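How to descale a kettle without falling out with it

If you live in Girden, your water arrives with most of a cliff in it. Mine takes 7 weeks to grow a proper crust, after which the tea comes with croutons.

You need white vinegar, or citric acid if you'd like to keep your sense of smell. Half fill the kettle with equal parts vinegar and water. Boil it, switch off at the wall and go and do something else for an hour.

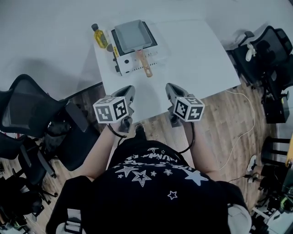 Lavanya Bangera: I'd skip boiling the vinegar. Mine went in cold overnight and did the job, and the curtains didn't need washing.

Fair point, and I've left the windows open since. Cold works if you can wait until morning for a cuppa. I can't.

Pour it all away and look inside. Stubborn bits near the spout want an old toothbrush and some muttering. Don't go at them with anything sharp.
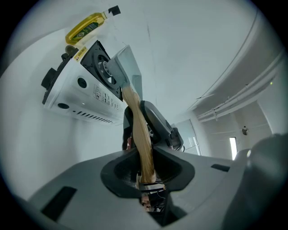

Then rinse, fill with fresh water, boil and tip it out. Do that 2 times, or three if you have guests you like.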